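Husero Bin Picking Gripper Comparison

Data card, revised 7/1/24
Maintainers: Siham Shawky, Dilruba Ranasinghe

Summary

Grasp attempts from a fixed arm over an open metal bin, recorded to compare two end effectors, Chraibi and Gillska, under one controller. Objects are small household items, including clear and thin ones that depth sensing handles poorly.

Contents

2,000 attempts, 800 of them with Gillska. Each record holds one overhead color image, joint positions, commanded grasp pose, gripper ID and a result label. An attempt is limited to up to 5 seconds of closing time.

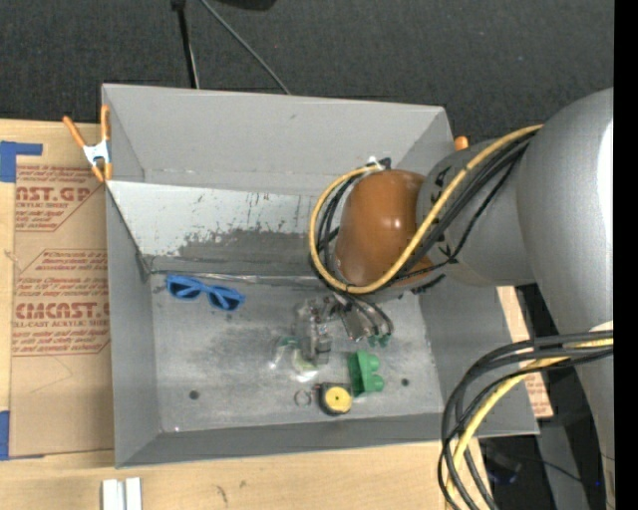

Result labels come from gripper width after the lift - a flat object can read as a miss even when it was held. Dilruba relabeled these by hand for Chraibi only. Use the field label_raw when comparing the two grippers.

Known issues

Camera exposure was changed once, in February. Image brightness is not comparable across that change.
Joint positions lag the image by 3 control cycles. The Prendidance loader corrects for this - other loaders must shift the rows themselves.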